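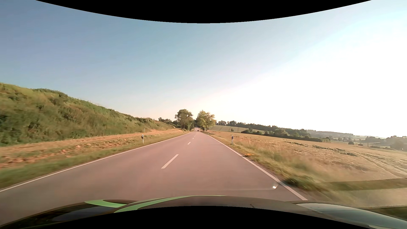
Haze and glare on inside of windshield when driving toward low sun

Posted in Car care > Glass and visibility
Status: open, 3 replies

I drive a compact wagon on a rural route between Kurkard and the depot at Tavares. In October the sun is low for most of the return leg, and for that part of the drive the inside of the windshield turns into a gray film. At noon, or under cloud, the same glass looks clean.

What has been tried so far:

Household glass cleaner with paper towels. The film was reduced for a day, then came back with visible wipe marks.

Sumero glass spray with a cotton cloth. Same result, with more streaking along the bottom edge where the glass meets the dash.

Running the defroster on full heat for the whole drive. No change, so I do not think it is moisture.

The car has 3,000 miles on it and was bought new. Nobody smokes in it. The outside of the glass has been washed and the wiper blades are clean. I would like to know what the film is, how to remove it fully, and whether the wipe marks mean the glass is already scratched.

grollska_wagon

Plasticizer film is the usual cause in a new car. The dash, door panels and seat foam release compounds when the cabin heats up, and these settle on the coolest large surface, normally the windshield. The film is thin and slightly oily. It scatters light when the sun strikes the glass at a shallow angle, and that explains why you only see it at one end of the day.

Most spray cleaners are formulated for dust and fingerprints. They loosen the film and the towel spreads it again. The procedure below works on my own car, which has the same dash material as far as I can tell.

1. Park in shade and let the glass cool. Cleaner that dries on hot glass leaves its own residue.

2. Cover the top of the dash with a dry towel. Alcohol can dull some trims.

3. Mix equal parts isopropyl alcohol (the 70 percent kind from a drugstore) and distilled water. Do not use tap water if yours is hard.

4. Dampen a clean microfiber cloth with the mix. Do not spray the glass. Wipe in straight overlapping passes, top to bottom, turning the cloth to a fresh side every few passes.

5. Repeat with a second clean cloth. The first one will be carrying oil by now.

6. Buff with a dry, flat-weave microfiber, side to side. If streaks are left, their direction tells you which pass left them.

7. For the bottom edge, wrap the cloth around a plastic scraper or use a flat pad on a handle. Work from the passenger seat, facing the rear of the car, with the back of your hand against the glass.

Wash the cloths without fabric softener. Softener leaves a coating on the fibers and it transfers straight to the glass.

Expect to repeat this every month for the first year, then less often. On mine the interval lengthened noticeably after 4,000 miles, though a hot summer can bring the film back.

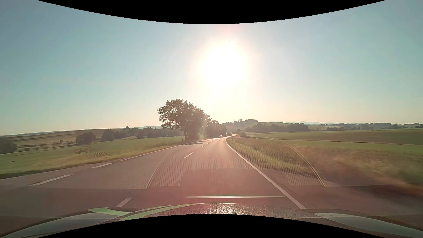 tavares_line2

Agree with the alcohol mix. Three additions.

Check for scratches before assuming you have them. Clean the glass, then hold a flashlight against it at a low angle after dark. Wipe marks from residue will move or vanish with another pass. A scratch stays where it is, and you can usually catch it with a fingernail if it is deep enough to matter. Very fine arcs on the outside surface are wiper wear – common on older cars, unlikely at your mileage.

Do not use protectant on the dash. The glossy type adds to the film and also reflects in the windshield. A plain damp cloth is enough.

Try the ventilation. Leave the windows open a finger's width when the car is parked somewhere safe, and keep the fan on fresh air instead of recirculate for the first few minutes of a drive. A sunshade also keeps the dash cooler, so less comes off it.

If you wear sunglasses, polarized lenses cut some of the dash reflection. They do nothing for the film itself.

redline_spares

I had this and used shaving foam, wiped off with newspaper. It was ok for a while. A shop in Grollska wanted to sell me a coating for the inside but I did not buy it. My car is a van with 1,000 miles on a replacement windshield so it may not be the same. Might be worth changing the cabin filter too, mine was full of leaves.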